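Selling my grandmother's silver coins: local shop or mail-in buyer?

Posted in Coins, Bullion and Precious Metals by Luminița Filip

Hi everyone, I hope this is the right corner of the site for this. My grandmother passed away last winter and left me a cookie tin of old silver coins, mostly dimes and quarters from before 1965, with a few half dollars and two one-ounce silver rounds that say Walczak on the back. I had never heard of Walczak and neither has my brother. She kept the whole lot in the hall closet behind the vacuum bags, and I only came across it in October when we were finally clearing out her apartment.

I'm not in a terrible hurry to sell, but I do need a new water heater, and she was a practical woman who would have told me to go ahead. The trouble is that I've now had three very different answers about what the coins are worth. A shop near me called Hollent looked through the tin and offered $800 for everything, cash, right there at the counter. The man was very pleasant about it. Then my neighbor told me to use Dillo, where they mail you a padded box, you send in your metal and they send you an offer. And my brother says both of those are a ripoff and I should sell the coins one by one online, which sounds like a part-time job to me. 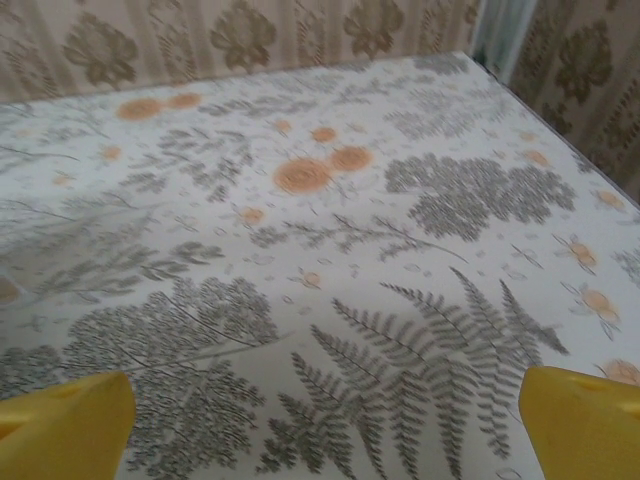

So my questions are these. Is it normal for a shop to make one offer for the whole tin without weighing anything? He poked through it for maybe five minutes and wrote a number on a card. Should I clean them first? Some of the half dollars are nearly black. And do the two rounds get treated the same as the coins, or is that a separate thing altogether? I'd also love to hear from anybody who has mailed silver off to a company, as the idea of dropping Grandma's tin in a mailbox makes me a little queasy.

Thank you for reading all of this, I know I go on.

Olumide Abubakar
Member

I'm sorry about your grandmother, Luminița. I went through much the same thing with my uncle's coins, so let me try to take your points in order, and forgive me if I wander.

First and most important, please don't clean them! Put the polish back under the sink. The dark color on old silver is called toning, and collectors would much rather see it than a shiny coin with rub marks all over it. For the common worn ones it won't matter to the price at all, so you'd be giving yourself sore fingers for nothing, and for a better coin you could really hurt the value.

Now, the offer. American dimes, quarters and half dollars dated 1964 and earlier are 90 percent silver, and dealers usually price the ordinary ones by face value. That means you add them up as if you were going to spend them, so ten dimes is one dollar, and the dealer pays so many times that amount depending on the silver price that day. You can do this at home with a pencil. Once you have your total face value, call Hollent and ask, "What are you paying today per dollar face on 90 percent silver?" A good shop will give you a number over the phone without any fuss. Then call two other shops and ask them exactly the same thing. It's a ten-minute job and you'll know right away whether that $800 was fair. I can't tell you from here, and I'd be wary of anyone who says they can without knowing your face total.

An offer for a whole tin isn't a sign of a crook, by the way. Some dealers can eyeball these things very well. But you're allowed to ask how he got there, and if he gets huffy about it, you have your answer.

The rounds are separate. A round isn't legal tender, it's just a piece of silver made by a private mint, so it goes by weight and purity. Look for ".999" and "one troy ounce" on it. The less familiar names sometimes bring a little less than the well-known ones, and the shop may want to test them, which is perfectly normal.

One last thing, before you sell anything, check the half dollars and the older dimes against a price guide. Your library probably has one. My uncle's tin had 13 coins I would have let go for melt, and the dealer I ended up with paid me quite a bit extra for those.

Lawal Oyelaran

dont mail it. local shop, get 3 quotes, done

Funmilayo Isah
Longtime member

I'll put in a word for mailing, as I did it with Dillo and nothing dreadful happened. They did pay less than my local shop had quoted me on the phone, but I live a long way out and the drive would have eaten up most of the difference. If you go that way, take pictures of everything, write out a list with the counts and weights, and read how much the package is insured for before you seal it. Also find out who pays the postage if you turn down the offer and want it all back. I didn't ask and should have.

If you have shops close by, though, I'd do what Olumide says. And do keep one of the half dollars for yourself, dear. I sold every last one of my mother's and I still think about it.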